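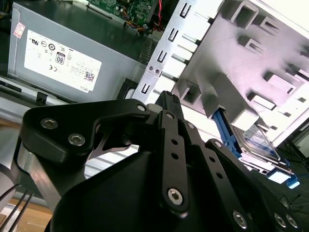 The body of Casimiro Tejada was found under the ice house at Skerovport in the spring of 1904, and for most of a century the town was told that he had fallen. Aroha Hapeta has spent nine years on the case. She started with a shoebox of index cards and filled three more before she gave in and typed everything up on a desktop computer. The cards are still in her closet. She says she trusts them more.

"A card doesn't ask you for a password," she said when we met at her house.

Tejada was 31 when he died. He kept the books for the Lozano cannery, which employed a good part of the town, and lodged with a widow on the hill behind it. On the night of March 2 he ate supper, told his landlady he was going back to work for an hour, and was not seen again. His body was found 19 days later by two men sent to clear sawdust out of the lower room of the ice house. The inquest took one morning. The jury decided he had missed his footing in the dark.

Hapeta first read about him while looking for something else. She was going through the coroner's books for drownings, for an article that never got finished, and noticed that the entry for Tejada ran to four lines when the ones on either side of it filled a page each.

"Four lines for a man with a broken skull," she said. "The entry before his is a horse trader who choked on a piece of beef, and there's a full page on the beef."

She copied out the entry and put it aside. Then in September of that year she found the surgeon's own notes, misfiled with the records of the county poor farm. The surgeon had recorded two wounds, one at the back of the head and one above the left ear. He had also written that there was very little blood on the ladder or the boards below it. None of it was read out at the inquest.
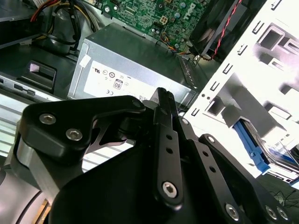 The other thing left out was the money. Tejada had written to his brother in February that the cannery's accounts were short by $3000, and that he meant to take it up with the manager, Teodoro Carrasco. The brother kept the letter. It passed down through the family and is now with a great-niece, who let Hapeta read it at her kitchen table but would not let it leave the house.

"I asked if I could photograph it and she said no, so I copied it by hand, and she sat across from me the whole time," Hapeta said. "I don't blame her. People had come before me and taken things."

Carrasco gave evidence at the inquest. He said that Tejada was a good clerk who drank. The landlady, who was not called, told a newspaper two towns over that she had never known him to take anything stronger than coffee. Carrasco left Skerovport that summer. Hapeta has him on a passenger list in August and then in a city directory for 1907, listed as a dealer in scales and weights. After that she loses him.

I asked if she thinks he did it.

"I think he took the money," she said. "I'd put that in print, and I have. The killing I can't give you. There were at least two other men with a key to that building, and one of them was owed 200 dollars by the company and had been making noise about it."

That man was a foreman, and his name appears in the wage book up to the week Tejada vanished — then it stops. Hapeta went through the marriage and burial registers for the whole county and did not find him. She allows that he may simply have taken work somewhere else. Cannery hands moved around a good deal, and a missing name in a wage book is weak evidence of anything.

Not everyone who has looked at the case agrees with her. Julián Salcedo, who wrote a short history of the cannery, holds to the jury's finding. He points out that the ladder was steep and that a falling man can strike his head twice on the way down. Hapeta has heard this from him in person.

"Julián and I have had that argument in a parking lot in the rain," she said. "He's right that it's possible. He hasn't got an answer for the blood, and he knows it."

She is now waiting on the cannery's letter books, which were thought to have burned but were found in a warehouse belonging to a successor firm. There are 30 volumes. She has been allowed to see the first six and so far they are mostly about the price of tin.

Her book does not have a publisher yet. The grave is in the upper cemetery at Skerovport, in the row nearest the road. The stone gives his name and the year, and the year is wrong.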